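Sorting the Small Stuff
Home storage, December

Mixed small items are the hardest category to store. They share no size, no shape and no shelf. Most households put them in one shallow tray and leave them there.

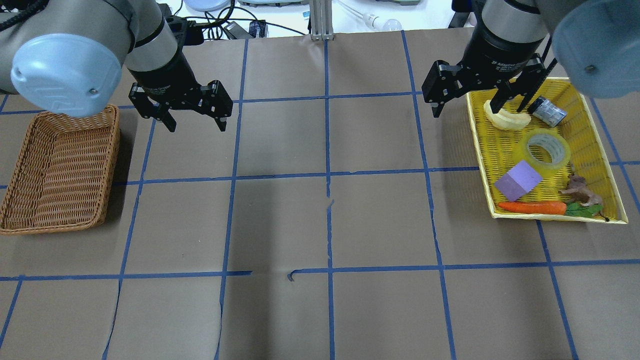
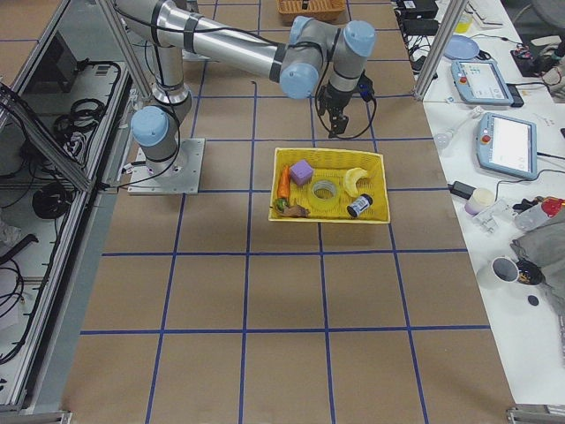

Yellow tray, mixed contents: a roll of tape, a purple foam cube and other small items.

A shallow tray works for sorting because everything stays in one layer. It is a poor place for long-term storage. Civine, which sells trays and baskets, suggests two containers — one for items in use, one for items on their way out.

Tape should lie flat. Foam goes in last, on top, where nothing can dent it. Play food belongs with the toys.

Gutusden rates its medium basket at 600 grams per layer, enough for almost any drawer's worth of odds and ends.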